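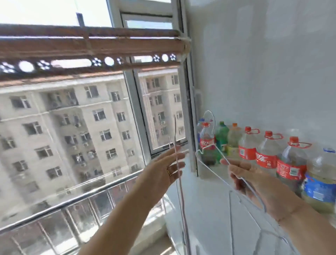 Tapes first, because tapes are what go bad while you're busy rewatching season 3. Stand them up on end like books, full reel at the bottom, never flat in a pile. Rewind before putting away. If one slides down behind the TV cabinet, don't drag the cabinet out, you'll scratch the floor and pull a cable. Take a plain white wire hanger, straighten one length of it, leave the hook on the other end and fish with that. Works for remotes too. Keep the end away from the outlets, obviously.

Updated October 8, 2023. Added the bit on posters, fixed the splitter part.

**Where to keep them**

Inside closet, inside wall. Not the attic, not the garage. My whole run of *Skiten* spent one June in a garage and four of the tapes squeal now. The pilot won't track at all. That's the one with Mulugeta Asfaw before they recast the captain, so yeah, I'm still mad.

- not on top of a speaker
- not on the floor of anything
- cardboard sleeves are ok, hard plastic cases better
- leave a little space at the end of each row or you'll tear the sleeves getting one out

**Discs**

Hold by the edge and the hole. Wipe straight out from the middle, never in circles. Soft cotton, old t-shirt is fine, paper towel is not. Fingerprints come off with a tiny bit of dish soap and lukewarm water, pat dry.

Boxed sets with the overlapping trays are the worst design ever. The *Vurkon* complete series set, you have to lift off two discs to get to the one you want, and every time somebody puts the top one down on the coffee table. I gave up and moved that set to paper sleeves in a shoebox, in order, with the booklet at the front. Box itself went on the shelf empty. Looks the same from the couch.

Cracked hub? Stop playing it. It will let go inside the drive some day.

**The list**

Make a list. Paper, phone, whatever. I have 101 titles and I still bought the same Jagadeesh Acharya western twice. Put down title, year, format, and who borowed it. That last column is the whole point.

Sort by title, not by actor. I tried by actor. Then you get a movie with two people you like in it and you stand there like an idiot. TV shows get their own shelf, in air date order if you care about crossovers (the *Han* / *Skiten* one makes no sense otherwise, second half aired first on some stations).

Little sticky labels on the shelf edge, not on the spines. Spine labels leave goo. If you already have goo, warm it with a hair dryer on low and roll it off with your thumb. Cooking oil for what's left, then soap. Not on cardboard though!!
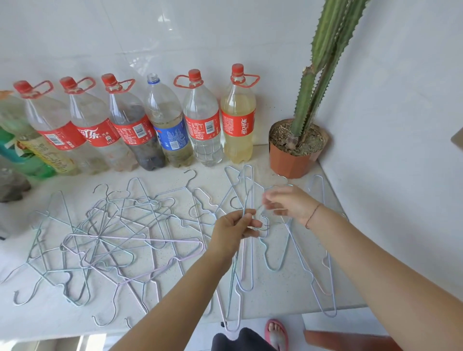
Lent-out stuff: write the date next to the name, and stick an index card in the gap on the shelf. Bright color. You'll see the gap every time you walk by and you'll ask for it back.

**Posters and signed photos**

- No tape on the back. None. Not even the "removable" kind
- Out of direct sun, autographs go first. Marker fades to brown, some pens just vanish
- A frame with a mat so the glass doesn't touch the picture. Glossy photos stick to glass and then you have one object
- Rolled posters: roll loose, printed side in, acid free paper over it. Not a rubber band, use a strip of paper around the middle
- Flattening an old one: face down on a clean sheet, another sheet on top, big heavy books, leave it a week. Check halfway

Got a signed photo of Acharya from the *Plallura* years at a flea market. It was in a diner frame, grease on the outside. Clean the glass with the cloth damp, not spray on the glass, the spray runs down under the edge and gets in the mat. Learned that on the other one.

**Movie night, quick stuff**

Put the disc in before people show up. Skip the trailers, park it on the menu, mute the TV. Menu music on a loop will drive everyone out of the room.

Popcorn: salt in the oil, not on top after. Bowls, plural, small ones. One big bowl means one person has it.

Lamp behind the TV, not across from it. Easier on the eyes and no glare on the dark scenes. If the dialog is too quiet and the car chases too loud look for something called night mode or dynamic range in the sound menu. Turn it on. Old shows mostly don't need it.

Picture looks like a soap opera? Motion smoothing. Off. Name is diferent on every set, look for anything with "motion" or "smooth" in it.

Short movie for a weeknight. *Plallura: The Return* is 91 minutes with credits, everybody home and in bed at a decent time.

**Old player, new TV**

Red and white are sound, yellow is picture. If the TV only has one green/yellow socket the yellow plug goes there. No picture, try the other input before you buy anything. Black and white picture usually means it's in the wrong mode, check for an AV / component setting.

Don't use one of those splitters with three things hanging off it. I did, hum on everything. One adapter per player and label both ends of the cable, masking tape and a marker is plenty.

Head cleaning tape every once in a while if the picture goes snowy. Dry kind or wet kind, follow the box. If it's still snowy on two other tapes, it's the player.

Next time: getting the smell out of used tape cases. Baking soda is part of it, still testing.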